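4. Registering Your Group to Speak at a Council Session

This section explains how a residents' group can ask for speaking time at the Marnley town council. Please read all the steps before you start. The form can not be saved half finished.

Before you begin

You need the name of your group, the ward where most members live, and one contact person with a working phone number. A group does not need to be a registered association. Up to eight people may be listed on one form, but only two of them can speak.

Steps

1. Open the council portal and choose "Public Participation", then "Request to Speak".
2. Select the session. Sessions with a gray label are closed for requests.
3. Enter the agenda item number. If your subject is not on the agenda, choose "Open Matters".
4. Write your statement in the box. Keep to the subject and say clearly what you ask the council to do. 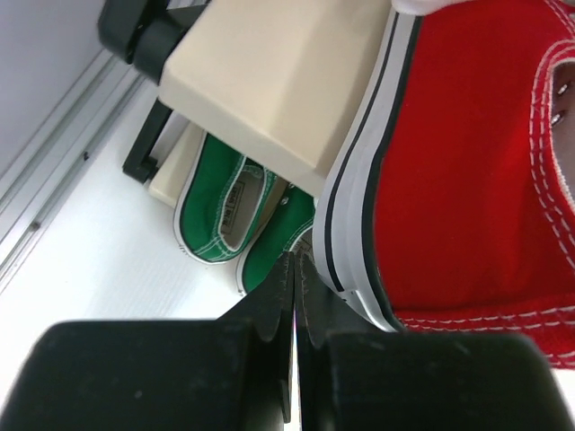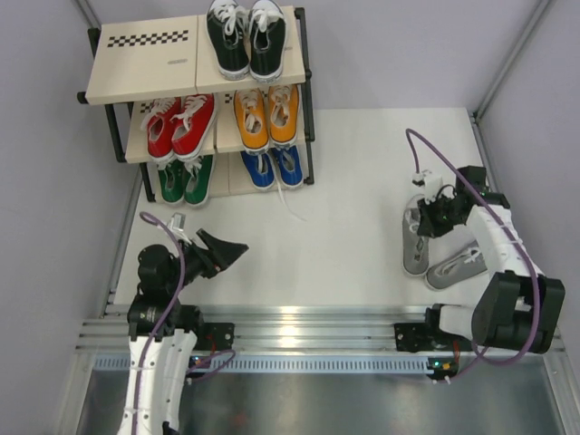 5. Add the names of the speakers in the order in which they will talk. The clerk will call them in this order.
6. Press "Submit" and write down the reference number. You will need it for every later change.

Note: Each speaker has four minutes. The time of one speaker can not be given to another, also when the first one finishes early.

Caution: Your statement becomes a public record when the clerk accepts it. Do not put home addresses, medical details or the names of children in it. Removing them later is slow, and the printed copies stay in the archive.

Strong language

Criticism of the council, of a party or of a member's voting record is allowed, and it may be sharp. The chair can stop a speaker who makes threats or insults a person in the room. If this happens to you, you may hand in the rest of your statement on paper before the session closes.

Changing or withdrawing a request

Open "My Requests" and enter the reference number. You can change the speakers until noon on the day before the session. The agenda item can not be changed - withdraw the request and send a new one.

Questions about the form go to Zohreh Kiani at the clerk's office. For the Wanside and Bumham wards, please write to Ariel Agbayani.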